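Share House Chores and Who Ends Up Doing Them
Final report, Household Studies project
Sandra Gosling
Saturday, August 30, 2025

1. Background

My project set out to learn how people who share a rental divide up the housework, and whether writing it down makes any difference. I picked the topic in the usual academic way, which is to say I was cross about a sink.

Most of the reading I did treats the household as a couple with children. Share houses get a paragraph near the end, if they get one at all. Yet a good part of my year level lives in one, and they all have a theory about why the bathroom is like that. I wanted to collect those theories and set them beside a record of who had cleaned the bathroom.

2. Method

I put a paper survey in the mailroom at Fulgate, the student housing block on the north side of campus, and left it there for a fortnight. I had 200 copies printed. I got 29 back, one of which was a shopping list. My supervisor let me keep the project going on the condition that I stopped calling it a survey of students and started calling it a survey of people who fill in surveys.

The second part was a chore diary. Four households agreed to write down every job they did for 30 days, however small. Watering a plant counted. Wiping a bench counted. Moving a dirty pan from the sink to the bench beside the sink did not count, after some discussion. 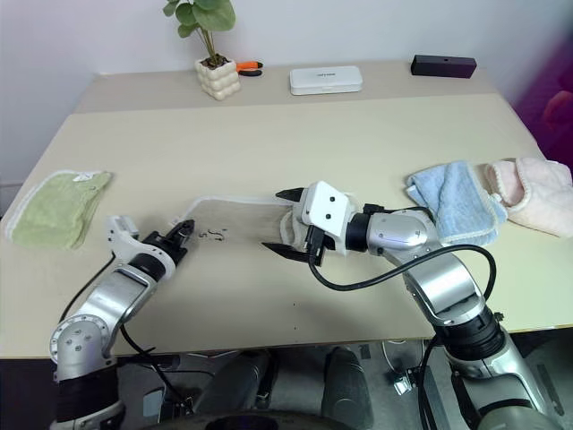
Each household picked its own code name, so the four appear here as Jitine, Cunha, Verkberg and The House. I asked The House to reconsider and they said they would get back to me.

Across the month the diaries produced 2,046 entries. I sorted them by hand into kitchen, bathroom, floors, laundry, rubbish and "other". The last of these turned out to be a mistake, as Verkberg put nearly everything there.

3. What people said

Asked what share of the housework they did, nearly everyone who answered said more than their fair share. Added up, the members of Cunha alone were doing close to double the work their house contained. This matches what the older studies found with couples. People remember their own jobs in full colour and everyone else's as a rumour.

The most resented job was cleaning the shower drain. The most claimed job was taking out the bins, which has the advantage of being done outdoors in front of witnesses.

4. What the diaries showed

Laundry was where the houses differed most. Personal washing looked after itself. Shared items -- tea towels, bath mats, the cloth that lives on the oven door -- belonged to no one and so were washed by whoever cracked first.

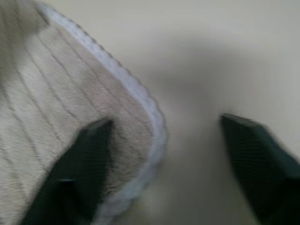
In three of the four houses that was the same person every time. I asked each of them whether the others knew. Two said yes, and one said she had assumed it was obvious from the clean tea towels.

Jitine had a roster on the fridge with coloured magnets. It was followed closely for the first week, loosely for the second, and by the third the magnets had been arranged into a face. Even so, Jitine had the most even split of any house. My best guess is that the roster mattered less than the evening they spent arguing over it, when they had to say out loud what all the jobs were.

Folding deserves its own mention. I had left it out of my categories, thinking of it as the tail end of laundry, and the diaries put me right. 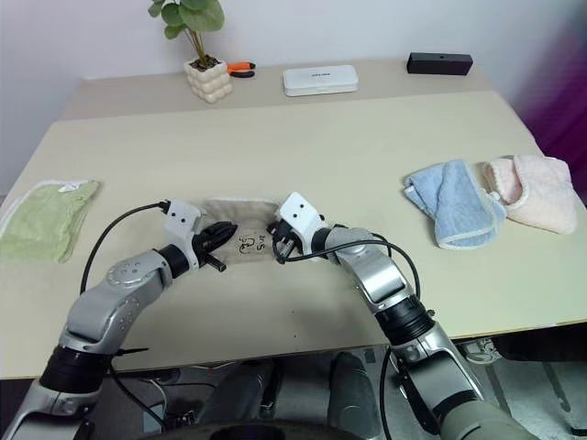
Clean washing sat in a basket for days in every house, and people dressed out of the basket. Cunha logged a single folding session in the whole month, shortly before somebody's mother came to stay.

5. Limits

Four households is a small number and they all knew me. People who keep a chore diary also start doing chores in order to have something to write, and at least one entry in The House's diary ("dusted") is disputed by everyone else who lives there. I also ran the diaries during term. A second round in December, with half of each house away, would probably look quite different.

6. Next steps

If I did this again I would drop the "other" category, collect the diaries weekly, and ask about noticing as well as doing. Several people told me the tiring part was being the one who saw that the soap had run out. I had no column for that, and I should have.

Copies of the blank diary sheet are in the appendix. The House has asked for theirs back.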